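# Cables and small plugs in the workshop: what I do with them

I rent a small workshop room in Cavarlow, and for the first years my cables were the worst thing in it. I lost time every evening with looking for the right one. These tips are for people with the same trouble. None of them costs much.

**Sort by plug, then by length.** I used to sort by length only, and it was a mistake, because a long cable with the wrong plug is no use to me. Now each kind of plug has its own box. I have 7 boxes on one shelf, with the label on the short side so that I can read it without moving anything.

**Label both ends.** Paper tape is good enough indoors. Write with pencil, fold the tape over the cable and press it together like a small flag. Ink goes pale after one summer near the window.

**Coil loosely.** Do not wind a cable round your elbow. Hold one end, make loops as wide as a dinner plate, and let the cable turn a little in your fingers with each loop. If it wants to make an eight, let it.

**Leave some slack at the plug.** A cable that hangs from a plug should go down in an easy line. When it is pulled sideways, the small wires inside break first at the neck, and you will not see it from outside.

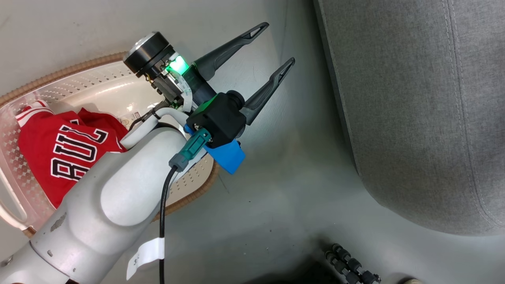

Sushil Kashyap wrote to me that he disagrees about the paper tape: in his garage it falls off by September, and he uses short pieces of clear tube over a printed strip. I tried it on the extension leads. It holds better, but you must put the tube on before the plug, so for old cables I stay with tape.

**Flat cables are different.** Never fold them sharply. I keep mine between two pieces of card, with a rubber band that is not tight.

**Clean the plugs once a year.** Unplug everything first. A dry, soft toothbrush takes the dust out. For sticky marks I use a cloth with a drop of spirit – only a drop – and I wait until it is fully dry before I connect anything again.

**Throw away the damaged ones.** If the cover is cracked, cut off the plug so that no one will use the cable again, and take both parts to the recycling point. I had more than 71 old cables when I started. Many I kept only because I was sorry for them.

Last changed 22/01/2018. Next I will write about drawers for screws.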